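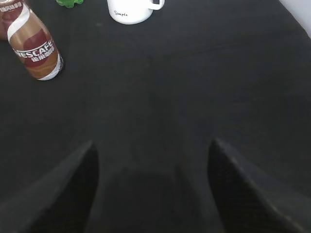 Wrist view, fingers open, Nescafé bottle upper left, mug at the top edge.

From: Shona Chisholm
To: plistier-dev
Subject: Re: [plistier-dev] table plane fit on dark surfaces

Theerawat Khamphan wrote:
> With the default threshold the plane fit rejects most of the
> black tabletop and the planner then treats the gap as unknown
> space. Is anyone else getting this on Civau 4?

Yes, same result. Attached view is representative: matte black table, black fingers, shadow between them. The segmenter merges the shadow with the finger mask and the fit loses its near points.

Two changes helped on my side:

plane_fit.min_inliers: 347 -> 169
self_mask.source: image -> urdf

The second matters more. Masking from the joint state leaves the shadow on the table where it belongs.

Still open - the second bottle touches the border, so the cluster gets a truncated box. I'd drop border clusters before grasp ranking, but Duangjai's patch keeps them for collision. Both could be done with a flag. Patch to follow in July unless someone objects.

Shona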